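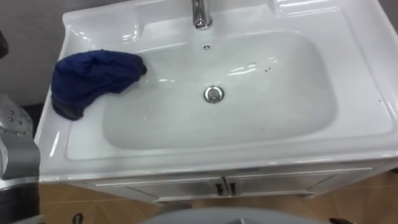 Flurnness, February

Slow basin drain, trap already cleaned

degefa_plumb
Ceramic vanity basin with an overflow, chrome waste, 40 mm trap into a 40 mm run. Takes 86 seconds to empty from the overflow level. I have had the trap off and cleaned it, no change. Horizontal run to the stack is 12 feet with one elbow. Is the pipe undersized or is the fall wrong?

We use cookies to remember your forum settings. By continuing to browse you accept this. Manage preferences

ondonon
Measure the fall before anything else. On a run that long I would want 20 mm per metre as a starting point. Too steep is also a problem, as the plug of water can pull the trap.

wet_ledger
Disagree that fall comes first. Take the trap off again, put a bucket under the tail and time it. If it is still slow, the restriction is in the waste fitting and the pipe has nothing to do with it. Costs you five minutes.

degefa_plumb
Bucket test done. 50 seconds into the bucket, so it looks like both.

ondonon
Then the waste is part of it. Hair collects on the crossbars under the plug, and in the slots where the overflow joins. A slotted waste with too much sealant round it does the same — the slots get blanked off and air can't get out.

tidewrack
I'd replace the lot in 50 mm and stop measuring things.

wet_ledger
Going up to 50 mm won't cure a blocked waste. It may help the long run, but he would be lifting floorboards on a guess. Clean the slots, then rod the pipe from the trap end, then time it again.

tidewrack
He has 12 feet of 40 mm. Most of us would call that long for a basin. I stand by it.

degefa_plumb
Waste is out. Two of the slots were full of old silicone. Refitted with a Welent foam washer, no sealant above the thread. Bucket test is now 12 seconds. With the trap back on it is 40.

wet_ledger
So the rest is in the run. Check the level at the elbow, a sagging clip there will hold water and sludge.

ondonon
Agreed on the elbow. Post the fall when you have it, in mm per metre please.

degefa_plumb
Will do. Need to get the bath panel off first.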